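4.2 Finding the tag again

We lost a lot of November to the relocalizer. Retix, our tracker, starts each session from a square marker and then leans on ceiling features, and I was sure the lights would be enough – they weren't. 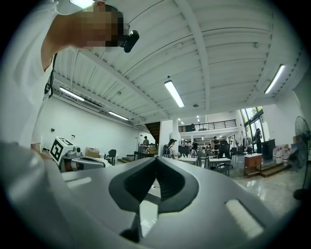
Figure 7. Gripper camera view with the black-and-white marker on the white device at left.

So Nia Meredith and I made Retix search for the tag again after any jump in pose. We reran all 437 clips that way.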